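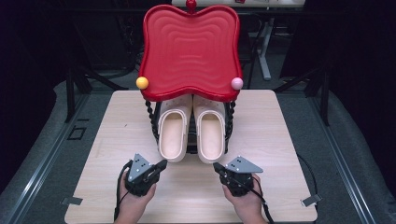
Item 4, small red chair on the table with the clogs set underneath.

Costberg Playroom — Furniture and Footwear Check

Fill in at opening and again before the room is locked. Mark each line OK, FIX or OUT. Anything marked OUT goes to the Stenine store cupboard with a tag on it.

1. Seat panel
Check for cracks along the wavy rim and at all four rounded corners. Run a thumb over the raised ridges.
OK. Glossy finish still good. Crumbs collect between the ridges, so use the soft brush before the cloth.

2. Knob at the back edge
Should not turn or lift when pulled.
OK. Small enough to be a worry if it ever came off. Keep on the daily list.

3. Legs
Stand the chair on a flat surface and press down on each corner in turn. Look for chips in the black twisted parts.
FIX. Slight rock, front left. Try a new felt pad first. If it still rocks after two days, mark it OUT.

4. Items left on or under the chair
Seat clear, nothing between the legs.
FIX. Yellow ball and pink ball on the front corners of the seat, pair of cream clogs below. Balls to the Birkia bin, clogs to the shoe shelf by the door. Clogs under a chair are a trip hazard once it is back on the floor.

5. Clogs
Check the footbed, the heel rim and the ventilation holes. Pairs stay together.
OK. Wash in warm water with a drop of dish soap and air dry. Do not put them on the radiator — the last pair shrank.

6. Balls
Squeeze each one. Throw out any that are split or sticky.
OK. Wipe both colors at closing.

7. Tabletop
Feel along the grain for splinters. Check the edges, near side and far side.
OK. Light wear only. Next coat of oil in December. Use 400 grit by hand beforehand, going with the grain.

8. Floor mat
Flat, with no lifted edges.
OK. Sweep under the table too.

Comments
The Cropper cleaner leaves a film on the red plastic. Go back to plain soap until the new bottles come in. Felt pads are low, two left in the drawer. Please add them to the next order.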